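Notes from the Hakero open day, March 21, 2025

I had been told to get to Desbridge early if I wanted parking, so I got there early, and so had everyone else who had been told the same thing. The overflow lot is a field. I mention it for anyone planning to go to the October one in nice shoes.

## Getting in

Hakero makes small storage for kitchens: racks, risers, jars, the things you buy after you've admitted the cabinets aren't going to get any bigger. The building sits at the far end of Pludau Road, number 1631, behind a tile warehouse with a much better sign. You get a sticker at the front desk and a folded map on which the restrooms are marked and the exit is not.

The catalog currently runs to 164 items. I know this because it is printed on the sticker, on the map, on the tote bag, and on a banner over the stairs. By lunch I could have recited it under anesthesia.

## The rack floor

Downstairs is where they weld and coat the frames. You stand behind a yellow line and watch legs go by on hooks, black ones mostly, with the occasional batch of white for people who enjoy wiping things. It was loud and warm and I liked it more than anything else on the tour. Our group was given 2 minutes at each stop, which is plenty for the box-folding station and not nearly enough for the coating line. A man beside me asked whether the finish chips. The answer was long and contained the word "normally" several times.

There is also a shelf of rejects near the door, with tags tied on saying what's wrong with each. I couldn't see what was wrong with most of them. I own worse.

## The spice room

Upstairs it gets quieter and carpeted. This floor is for trying things out on tables, and the piece getting the attention was the two-tier rack, the one Mudaliar stocks by the register. It's a plain object: thin square black legs, a flat shelf on top, and an open tray below that sits close to the tabletop. On a pale oak top it looks very good, and I say that as someone whose own counter is the color of old oatmeal.

The jars are the real subject, though. Anyone can rack an empty rack. The question is what goes up top, what goes in the tray, and whether the tall one with the white cap goes anywhere at all without being annoying. I have the same trouble at home with a bottle of fish sauce.

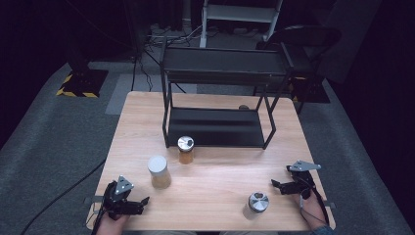
## What I'd buy and what I wouldn't

The rack, yes. I'd put the short jars in the tray and leave the top for things I use daily, meaning salt, and the mug I keep forgetting to wash. I'd like the lower shelf a touch higher, so a crumb could be reached without moving the entire pantry, but I appear to be alone in this. I raised it at the feedback desk and was handed a pencil.

The frosted jars I'm less sure of. They're handsome, and they turn everything inside them into the same soft beige rumor. Sugar, couscous, sand. Clear glass is duller and tells you what's for dinner.

## The shop, naturally

The map does lead somewhere after all, and it's the shop. Open day prices were lower than usual on jars and exactly as usual on everything I had picked up. The line had 138 ahead of me, going by the paper ticket I was given, so I had time to put back a bread bin and then go and get it again.

Coffee was free until it ran out. The cookies were good, the flat ones with seeds especially. If you go, take the stairs down first and do the tables second, eat before noon, and leave the bread bin alone. It doesn't fit under the rack. I've tried it both ways around.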